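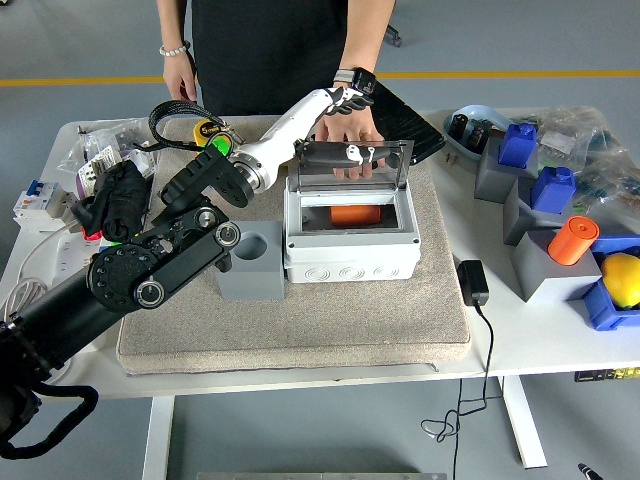
Fitting out a hinged-lid distribution box on the bench

By Cyrill Leitner
Filed under: Workshop, Electrical
3,249 views

This page covers preparing a small plastic surface-mount box with a clear hinged lid, from unpacking to the point where it can go on the wall. All of the work is done on a table with nothing connected to a supply. Mounting, wiring to the building and energizing are left out. Those steps belong to an electrician or to whoever holds the permit where you live.

The dimensions are for the Drokent 12-module box. Other makes differ in the knockout pattern and the position of the rail, so check the sheet that came with yours.

What to have on the table

Box with lid, hinge pins and screw bag
Circuit breakers and blanking strips
DIN rail, if not already fitted
Terminal bars for neutral and ground
Cable glands or grommets to match the knockouts
Tape measure, 5 m or shorter
Flat screwdriver, cross-head screwdriver, small hammer
Step drill bit and a round file
Pencil and masking tape

Keep small parts in their bags until they are needed. Clear bags are better than a tray because the label stays with the part and a dropped bag does not scatter.

Work surface

Put a carpet offcut or a firm mat on the table. Clear lids scratch easily on a bare top, and a plastic box slides when a knockout is pressed. A short-pile mat stops both. Avoid deep pile. Screws disappear into it, and swarf from drilling is hard to get out.

Place the box in the middle of the mat with the hinge side away from you, so that the lid opens to the rear. Keep breakers and loose cable to one side, with enough clear mat in front of the box to lay down a screwdriver.

Step 1. Check the box

Open and close the lid several times. It should move through its full travel without rubbing at either end. If it rubs, one hinge pin is usually not fully seated. Press it in with the flat of the screwdriver. Do not use the hammer on the hinge.

Look along each edge of the body for cracks, especially at the corners and next to the knockouts. A hairline crack at a knockout will open up when the gland nut is tightened. Return a cracked box. Glue is not an acceptable repair.

Remove any film from the outside of the lid last, after all the drilling is finished.

Step 2. Measure the interior

Take three measurements and write them on masking tape stuck to the outside of the body:

Inside width between the side walls
Depth from the front of the rail to the underside of the closed lid
Clear height above and below the rail

The inside width on the 12-module Drokent is 259 mm. The usable width is less, as the end stops take up part of the rail. Measure the rail between the stops and use that figure for the layout.

For the inside width, a tape hook is awkward in the corner molding. Stand the tape case against one wall, extend the blade to the other and add the case length, which is printed on most cases. A folding rule is easier if you have one.

Step 3. Plan the cable entries

Decide which knockouts to open before touching any of them. An opened knockout cannot be closed again without a blanking plug, and a plug has to be rated for the enclosure.

The rules used here:

Supply enters at the end nearest the main switch.
One cable per gland unless the gland is made for more.
No cable crosses in front of a breaker.
Leave one knockout position free between thick cables, so that there is space for a wrench.

Mark each selected knockout with a pencil cross. With concentric knockouts, write the size next to the cross. It is easy to take out the large ring by mistake.

Step 4. Open the knockouts

Support the wall from the inside. A block of scrap held flat against the inner face, just beside the knockout, keeps the wall from flexing.

Place the tip of the flat screwdriver on the groove, at the point farthest from the nearest corner. Give it one light tap. Move to the opposite side of the circle and tap again. The disk should fold inward and can then be twisted off by hand. If it does not move after two taps, do not hit harder. Score the groove with a knife and repeat.

Some boxes, including the Brinel range, have thin membranes in place of solid knockouts. Cut these with a knife to fit the cable. Do not punch them.

Clean the hole with the round file. The gland washer needs a flat seat, so remove any raised edge on the outer face as well. Vacuum out the chips. Compressed air drives them under the rail.

Step 5. Fit the rail and the terminal bars

Screw the rail to its posts hand-tight, check that it is parallel to the bottom wall, then tighten. The posts are plastic and strip quickly. Stop when the screw head touches the rail and the rail no longer shifts.

Clip the terminal bars into their holders. Neutral and ground bars must be on separate holders. Push down on each end until it clicks, then pull up firmly. A bar that comes away under a pull will come away when a stiff conductor is bent into it.

Step 6. Trial fit with the lid open

Swing the lid fully up and keep one hand on its top edge whenever something is being lowered into the box. The hinge has no detent. A lid that drops onto a part catches the front edge of the clear window, where it is weakest.

Lower parts in from above with the other hand and let go only when the part is resting on the base or the rail. With two people, one holds the lid from behind the table and the other loads the box from the front. This is faster and keeps the loading side clear.
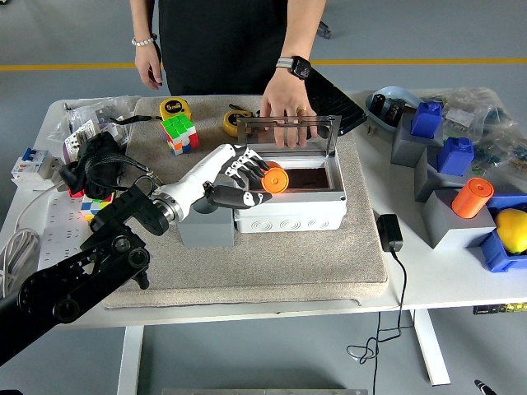 Step 7. Clip in the breakers

Set every breaker to off. Hook the top of the breaker over the upper lip of the rail, then push the bottom in until the clip engages. Work from the supply end. Slide each unit against the one before it so that no gap is left for the busbar to bridge.

Wundari breakers have a stiffer clip than most. Pull the clip down with the screwdriver while pushing the body in, then release it.

Try the toggle on each breaker, on and then off. A toggle that binds against the cover cutout means that the rail is too high or too low. Go back to Step 5.

Step 8. Close and check clearance

Close the lid slowly and stop at the first resistance. Nothing inside should touch the clear window. The minimum gap used here is 8 mm, measured at the tallest part. If there is no room for a rule, put a small ball of putty on top of the part, close the lid, open it and measure the flattened putty.

Fill unused breaker positions with blanking strips, cut to the nearest module. No opening in the inner cover should be left uncovered.

Step 9. Label

Write circuit numbers on the label strip in pencil for now. The order often changes on site. Permanent labels go on after testing.

Put the remaining glands, plugs and screws in one bag, tape it inside the box below the rail and close the lid. Remove the bag before any conductors go in.

Common faults

Lid will not stay closed: the body is twisted. Loosen the rail screws, press the box flat on the table and tighten again.

Gland turns when tightened: the hole is oversized or the wrong ring was removed. Fit a reducing washer of the correct type or use a new box.

Breaker leans forward: chips behind the clip. Remove the breaker and clean the rail.

Crack running from a knockout: scrap the box.

Changes

April: corrected the order of Steps 5 and 6 after a note from Cristóbal Navarrete, who pointed out that the terminal bars cannot be seated once the Eberhard main switch is in place. Added the putty method to Step 8.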